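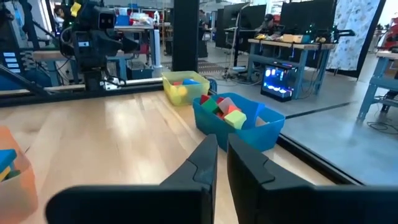
Sodium on the Label: Reading the Numbers Before You Shop

16 June 2024

Members of the Rudby nutrition group have asked for a plain account of how sodium is listed on packaged food and how to keep a daily total. The notes were prepared by Chandrasekhar Shenoy from his talk at the Hillen branch.

Serving size comes first

Every figure on the panel refers to one serving, and the serving is set by weight or volume. A can of soup often holds 2 servings. If the panel lists 500 milligrams of sodium and you eat the whole can, enter 1,000 milligrams in your log. Check the line marked "servings per container" before reading anything else.

Percent daily value

The percentage on the right side of the panel is based on a limit of 2,300 milligrams a day for adults. A food at 5 percent or less per serving is considered low in sodium. A food at 20 percent or more is considered high. If your doctor has given you a lower limit, the printed percentage will understate your share, and you should work from the milligrams.

Front-of-package terms

"Reduced sodium" means at least 25 percent less than the regular product. It does not mean low -- a reduced-sodium soy sauce can still supply a quarter of the daily limit in one tablespoon. "Low sodium" means 140 milligrams or less per serving. "No salt added" means no salt was put in during processing, though the food may contain sodium of its own. 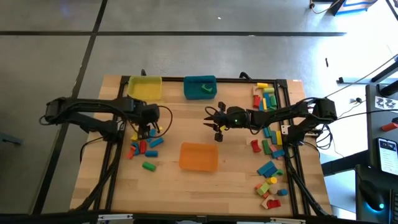 Keeping a log

Record food, amount eaten and milligrams for four days, including one weekend day. Write entries at the time of the meal. Bread, cheese, cold cuts and bottled dressing should be entered even when the amount is small. Restaurant meals can be looked up if the chain posts its figures; otherwise mark the entry "unknown" and leave it out of the average.

Blank log sheets are at the Hillen and Cukach desks. Completed sheets may be left at either one, with a first name only. The next talk in the series, on potassium and salt substitutes, is planned for September at Naidu Hall. Anyone with kidney disease or on blood pressure medicine should speak to a doctor before using a salt substitute.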